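Gravity-fed water dispensers are vessels that release drinking water through a low outlet without a pump. The flow depends on the height of water above the outlet and slows as the vessel empties.
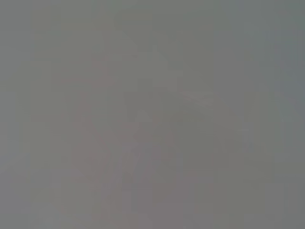

Early household types were stoneware. The Dollau works listed 11 sizes, and its successor, Aerts, moved to pressed glass.
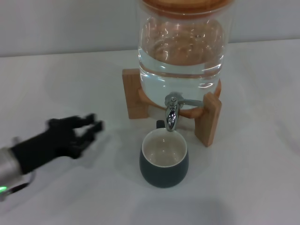 Glass dispenser with wooden lid, on a wooden stand

Stands raise the outlet so that a cup fits beneath it. Stability depends mainly on the width of the base - a full vessel is heavy and its centre of mass is high. Low frames of pale wood are one form, with the rounded bottom of the glass sitting down into the stand. Sem Verschueren's survey of Fullbridge households recorded 1,485 dispensers, most of them kept in kitchens. 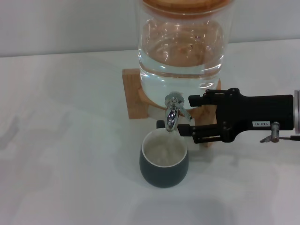 Cleaning practice varies. Themis Zacharopoulos advised emptying the vessel every three days in August. Glass makes checking simple, as the water can be seen through the wall even with a wooden lid in place. Taps need separate cleaning.
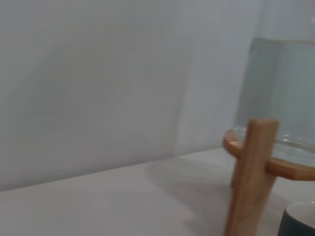 Trakholm dispensers have a removable tap and a rubber washer, which hardens with age.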